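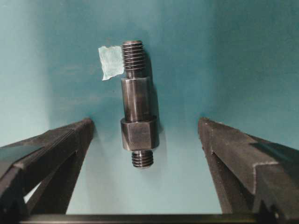

Flemwood Cast Leg Pillow

Product code 1860

A foam wedge for resting a leg in plaster or a walking boot, in bed or on the couch. It holds the foot above hip height when you are lying flat, and the channel down the middle stops the leg rolling sideways while you sleep.

Size: 43 cm long, 18 cm high at the foot end
Colour: grey
Cover: zip-off cotton, machine wash cold, line dry
In the box: one wedge, 2 covers

The heel end is cut away so nothing presses on the back of the foot. If your toes go numb, change colour or feel cold, take the leg off the pillow and ring your fracture clinic. Ask them as well how long to keep the leg up each day.

The foam is firm and softens a little after about two weeks. It arrives rolled, so leave it overnight to come back to shape. Pets tend to like it, and the spare cover helps with the hair.
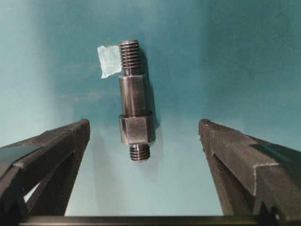 Steel stud with hexagonal collar, threaded at both ends.

Also available to hire

The Irnari over-bed table and the Kobzar shower stool can be hired by the week from our Piven Street shop. Both are adjustable in height. Ask for Griet Stevens at the hire desk.

Returns: unopened pillows only, with your receipt. Opened covers can't be returned.

Page updated August 21, 2019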